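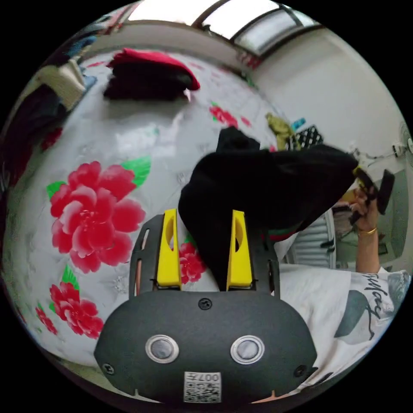
*black laundry, the usual*

**Re: Black clothes going gray — is vinegar a scam?**

**zodby_dan_not_dan** wrote:
Three black shirts in and they've all gone the color of a sidewalk. My aunt swears by a cup of white vinegar in the rinse. The internet swears by everything. Before I make my apartment smell like a pickle, does it do anything?

**lintcollector869**
It helps if the gray is detergent buildup. If the dye has left the building, you're just seasoning the shirt. Cold water, inside out, half the soap you think you need.

**Sturnik_Heights**
Disagree on the vinegar. My washer manual says to keep it away from the rubber seals, and a new seal cost me $236. That buys a lot of black shirts.

**lintcollector869**
How much were you pouring in?

**Sturnik_Heights**
A normal amount. For years. Maybe a generous normal.

**hangdry_or_die**
It's the dryer, folks. I quit tumbling anything black last November and my work pants still look like work pants. They do dry stiff enough to stand in the corner by themselves, but I've gotten used to the company.

**zodby_dan_not_dan**
I have no balcony and one doorknob.

**hangdry_or_die**
Shower rod. Hangers. Next excuse.

**pilled_again**
Or dye them. One box, a big pot, 500 paper towels. My sink is also black now, so it matches.

**zodby_dan_not_dan**
OK, going with cold, inside out, and the shower rod. Vinegar stays on the fries. Will report back if I remember.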